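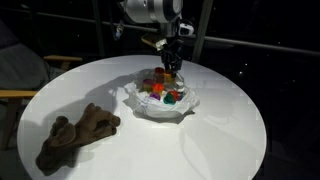
4.2 Roundness without outline

The most pleasing result of the project came from the drawings we had nearly left out. Of the 922 sheets gathered from evening drawing classes in Edach and Trollska, a fair number had no outline at all. Beginners had laid down patches of grey, often smudged with a thumb, and stopped. We had expected these sheets to score badly when other people were asked what kind of form they showed. They scored very well. Viewers who had never met the person drawing, and who saw each sheet for only 3 seconds, were happy to call a smudge "round" and to say which way it bulged.

This fits what many drawing teachers already tell their pupils, and it was a delight to see it come through so clearly in the scores. A slow change from light to dark seems to do a great deal of the work by itself. Where the change was sudden, viewers tended to report a fold or a corner, even when the beginner had meant to draw an egg or a jug. The sheets from Trollska, where pupils used soft charcoal, showed this more strongly than those from Edach, where most worked in hard pencil. 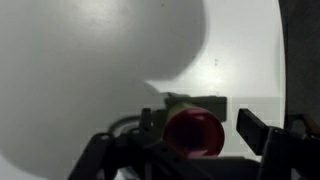

Shading and outline can be pulled apart quite easily on paper, but they usually arrive together when we look at real things. One of the questions put to the teachers was how little of either a pupil needs before a form starts to swell off the page. Most of them asked for a light side, a dark side and one stretch of edge. Figure 3 has just about that much: a pale form, out of focus, brighter towards the upper left and a cooler grey low down and to the right, with a single curved outline against white. There is no texture to help, and yet it reads as full and rounded. The best of the charcoal sheets have the same quality, and several were made in a first lesson.

We then compared the sheets made before and after the November break. In 22 classes the teachers had spent one session on tone alone, with erasers put away. Outlines grew fainter in the later work and the range of greys grew wider – a lovely thing to see when the sheets are laid out in order. Scores for roundness rose in both towns. Scores for likeness hardly moved, and we return to that puzzle in Section 4.3, where the jug drawings are treated separately.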